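4.3 Loss of tracking during box-unpacking demonstrations

The most serious fault in the study occurred in the unpacking task, in which an operator holding a gripper in each hand removes small pieces from a storage box. Of the 1,000 demonstrations recorded for this task, 23 were found to contain a sudden jump in the estimated position of the right gripper. The jump was not noticed during recording. It was discovered after training, when the Clorkia arm, running the learned policy, drove its fingers into the rim of the box and stopped on a force limit. No person was within reach of the arm, and the damage was confined to one fingertip.

The recordings were reviewed independently by two of the authors (Katona and Barta). In every affected demonstration, the jump began while the right gripper was over the box and the operator was turning the wrist to free a piece from the pile. At that angle the marker plate on top of the gripper was turned away from the tracking cameras, and the Urkis software continued to report a position based on too few visible points. The software did assign a low confidence value to these readings, but our export script discarded that value before the files were stored. We consider the script, which was written by our group, to be the main cause of the failure.

A second cause was considered and could not be ruled out. The cable of each gripper runs back along the operator's wrist, and a pull on the cable during a turn may shift the plate slightly on its mount. Inspection of the right gripper showed that one of the 4 mounting screws had worked loose. The date on which this happened is not known. Figure 4 shows the task as it was performed, with the right gripper closed on a yellow piece over the open box and the left gripper resting low on the tabletop.
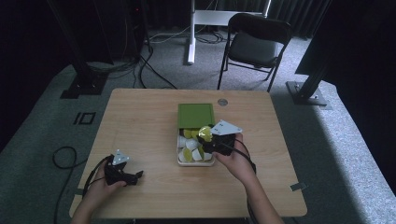 Figure 4. Unpacking task with two hand-held grippers. A marker plate is mounted on each gripper.

Three changes were made before recording resumed on 4/25/18. The export script now keeps the confidence value and rejects any demonstration in which it falls below the set limit. The mounting screws are checked at the start of each session and the check is signed by the operator. The arm is run at reduced speed whenever a newly trained policy is tested for the first time. The affected demonstrations were removed from the training set and were not replaced, and all results in Section 5 were obtained without them. The loose screw was replaced, but its effect on the earlier recordings was not measured.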